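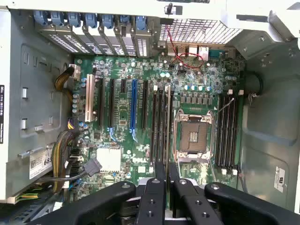

朝の九時に着いたら、もう始まっていました。Fesardaleの作業場は、入ってすぐ左に靴箱、奥に長机、その先にロボットの区画があります。挨拶もそこそこに「ちょっと待ってくださいね、いま一本録ってるので」と言われて、私は丸椅子に座って十分ほど黙っておりました（これがけっこう緊張するんです、くしゃみもできない！）。

録っていたのはDivina Maglayaさん。Anoraで、ロボットに覚えさせるためのお手本を集めるチームをまとめています。人が操縦して腕を動かし、その間の手首カメラの映像と関節の動きをまるごと記録する。その一回分を、ここではみんな「一本」と数えます。

「今月の題材はパソコンの中なんです。メモリを差す、抜く、コネクタをつまむ。前は布ばっかりだったから、みんな最初は喜んでました。布は毎回形が違うでしょう。箱の中なら動かないし楽だよね、って。三日で誰も言わなくなりましたけど」

どこが大変なんですか、と聞くと、Divinaさんは手で狭い隙間を作ってみせました。

「指が太いんですよ、ロボットの。グリッパーを筐体に入れると、手首のカメラから見て下のほうがほとんど自分の指で埋まっちゃう。肝心の先っぽがどこに当たってるのか、慣れるまで本当にわからない。しかもコードがあるじゃないですか。細い線が一本ふわっと輪になってるだけで、そこを引っかけないように遠回りする。その遠回りも、ちゃんとお手本になるんですけどね」

操縦席に座らせてもらいました。画面いっぱいに緑の基板、上の縁に青い留め具がずらっと並んでいて、思ったよりきれいだなあ、なんて見とれていたら「じゃあ動かしてみてください」と。いや、動かないんです。動くんですけど、思ったほうに行かない。私の一本目はスロットにたどり着く前に終了となりました。

隣で笑っていたのがBenjamín Sosaさん。操縦歴が一番長い人です。

「最初はみんなそうです。私なんて前は調理の仕事をしていて、手先には自信があったのに、ひどいものでした。コツですか？　うーん、息を吐いてから下ろす。あと、うまくやろうとしないこと。きれいすぎるお手本って、あとで使いにくいらしいんですよ」

え、きれいなほうがいいんじゃないんですか。これは意外だったので、学習のほうを受け持つKazimír Tóthさんにも聞いてみました。Kazimírさんはコーヒーを片手に、けっこう早口で話してくれました。

「まっすぐ行って一発で入る記録ばかりだと、少しずれたときにどうするかが、どこにも入っていないんです。機械のほうはずれますからね、必ず。ずれて、止まって、持ち直して、もう一回。そこが欲しい。だからBenjamínの記録はありがたいですよ、彼は失敗の直し方がうまい」

「ほめられてるのかな」とBenjamínさん。

本数の話もうかがいました。この題材では今のところ176本録って、そのうち使えると判断したのが151本だそうです。残りはどうなるのでしょう。

「捨てません、別の棚に移すだけ」とDivinaさん。「途中で誰かの袖が映ったとか、開始の合図が遅れて頭が欠けたとか、理由を書いて取っておきます。この理由書きが面倒でねえ！　でも書いておかないと、二週間後の自分にも読めないんです」

その理由書きのルールを作ったのがMark Anthony Bañezさんで、この日は壁に貼った表を見せてくれました。理由は最大13種類まで、と決めているのだとか。

「増やしたがるんですよ、みんな。『惜しい』っていう欄を作ってくれって言われたこともあります。気持ちはわかるけど、惜しいって何だ、って話になって、その日は会議が長かったです」

ちなみに「惜しい」を提案したのはDexter Maglayaさん。Divinaさんの弟さんです。筐体の入れ替えと片づけが担当で、一本終わるごとに箱の向きを少し変えたり、ケーブルの寄せ方を変えたりします。地味な仕事に見えて、これがとても大事なんですって。

「毎回同じ置き方だと、場所を丸暗記しちゃうんですよ、学習が。だから微妙に変えるんですけど、人間って適当に変えてるつもりでも癖が出るんです。僕は必ず右に回してたみたいで、Kazimírさんに二日分の記録を見せられて、はい、全部右でした、と。いまはサイコロを振ってます」

本当に振っていました。机の端に、ふつうの白いサイコロが2個。

パソコンはどれも中古で、Mercadoという業者からまとめて引き取ったもの。メーカーも年式もばらばらなので、開けてみるまで中の配置がわからないそうです。「ソケットの両側にメモリの列があるやつは、右ばっかり練習した人が左で困る」とBenjamínさん。Divinaさんは逆に、左右があるほうが一台で何通りも録れて得だと言います。このあたり、二人の意見はずっと平行線らしく、私がいる間にも二回ほど蒸し返されていました。

お昼をはさんで、もう少し込み入ったことも聞きました。操縦する人の疲れについてです。

「集中が続くのは四十分が限度かな」とDivinaさん。「それを過ぎると、下ろす速さが雑になる。本人は気づかないんです。だから時計係を置いて、まだやれるって言っても替わってもらう。Dexterが一番文句を言います」

「だって調子いいときに限って鳴るんだもん」とDexterさん。

人によって動かし方が違うのは困らないのか、ともKazimírさんに尋ねました。

「困る面もあります。Benjamínは上から下ろすし、Divinaは横から滑らせてくる。両方混ざると、機械が真ん中を取ろうとして、どっちでもない変な動きをすることがあるんです。でも一人に絞ると、今度はその人の癖だけになる。そこは正直、まだ決めきれていません。いまは操縦者の名前を付けて分けておいて、混ぜ方を変えながら試しているところです」

九月にはGirkdaleにも同じ設備を置いて、二か所で録る予定だそうです。照明が違う、机の高さが違う、操縦する人も違う。Mark Anthonyさんは表をもう一枚作らなきゃと言っていました。理由の種類は増やさない方針とのこと（Dexterさんはまだあきらめていない様子でした）。

帰る前に、もう一回だけやらせてください、とお願いしました。息を吐いて、下ろす。今度はスロットの真上まで行けたんです！　そこで手が震えて、横の壁にこつんと当たって、時間切れ。Divinaさんが画面を止めて、理由の欄に「操縦者、初回」と打ち込んでくれました。二回目なんですけど、と言ったら、「最初の一週間は全部初回です」だそうです。

取材は2022年6月13日、Fesardaleにて。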